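Household Sorting Collection Passes Its First Target

The Clamby laboratory has completed the first stage of its household sorting collection, a set of recorded examples from which a learning system will be taught to pick up ordinary goods and place them in the correct container. The stage closed in December with 699 recordings, of which 515 have been accepted for training. The remainder have been kept in a separate store and will be used to study errors.

The work is carried out under the Makomby program, which Clamby shares with the engineering group at Whitcombe. Readers of earlier issues will recall that the program began with boxes and blocks of regular shape. Those items gave clean results, but they told the team little about how a gripper would behave in a kitchen cupboard or a supply closet. The present collection was planned to correct this. It consists of 47 items bought from ordinary stores, including rolls of bags, jars, tubs of small wooden goods, sponges, folded cloths and packets of dry food.

Each recording covers one complete movement. An operator guides the arm by hand controls from a start position to the item, closes the gripper, lifts, carries the item to its assigned place and lets go. The view from the wrist is stored along with the position of every joint and the opening of the fingers. A short written instruction is attached to each recording in plain words, so that the system may later connect a spoken or typed request with the movement that answers it.

Danang Oei, who leads the collection, has asked operators to vary their approach from one attempt to the next. An item may be taken from the left or the right, near the top or lower down, and its neighbors are moved between attempts. Early recordings were too much alike. A system trained on them performed well when each item stood where it had always stood, and poorly when it had been shifted by the width of a hand.

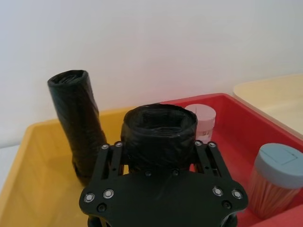
Items with dark and shiny wrapping have required particular attention. Their outlines are hard to separate from the gripper's own fingers in the wrist view, and creases in the wrapping catch the light differently each time the item is turned. The team considered leaving such goods out of the first stage. After discussion with Whitcombe it was agreed that they should stay, and that additional recordings should be made of them under two levels of room lighting. These account for 200 of the total.

Clear containers present a related problem. The contents are often more visible than the walls, and an early version of the system tended to aim for what was inside. Operators now record several slow approaches to each clear container before the first grasp. These approaches are labeled separately and are not counted as complete movements.

Review is the responsibility of Qistina Ngau and two assistants. Every recording is watched in full by one reviewer and spot-checked by a second. A recording is set aside if the written instruction does not match the item, if the view and the joint data are out of step, or if the operator has paused for so long that the movement no longer reads as continuous. A dropped item is not in itself grounds for removal. Where the operator recovers the item and completes the task, the recording is accepted and marked as a recovery. Ms. Ngau's report to the program notes that recoveries were scarce in the first weeks and recommends that more be gathered on purpose.

The report also records a disagreement over labels. Some operators described goods by color and others by use, so that the same item might appear under several names. The program has decided to keep both kinds of description. Brand names have been removed, spelling has been made uniform, and a shared word list is posted at each station. Operators who find an item missing from the list should write to the review desk before recording it.

Storage and playback are handled through Jivau, the laboratory's own recording software. The current release allows a reviewer to step through the wrist view and the joint data side by side and to leave a note at any point. Several staff members have reported that notes are lost when a session is closed without saving. A correction is in testing. Until it is released, reviewers are asked to save after each note and to leave no session open over the midday break.

The second stage will add soft goods in greater number and will introduce tasks with two steps, such as moving one item aside in order to reach another. Whitcombe will supply a second arm of the same type, and the two sites will exchange operators for short periods so that the recordings do not reflect the habits of a single group. Training on the accepted recordings has begun, and first results will be presented at the next program meeting.

Staff from other departments who wish to serve as operators may apply through the Clamby front office. No previous experience with the controls is required. New operators complete a half-day of practice, and their practice recordings are not entered in the collection.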